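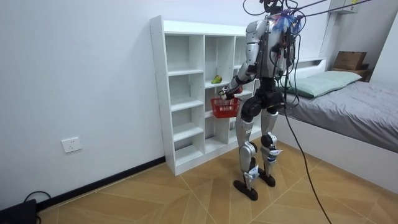 Where do I start with Pultar?
Rokeya Chowdhury

My nephew swears by this comic but the shop only had #30 and up. Do I need the early issues, or can I jump in and nod politely?

Tharushi Roy
Start at 30. New artist, new villain, and the recap page is decent — for once.

Chaminda Matubbar
the first trade is better

Anjana Sivakumar
Skip the trade. It leaves out 2 backup stories, and your nephew will quiz you on both.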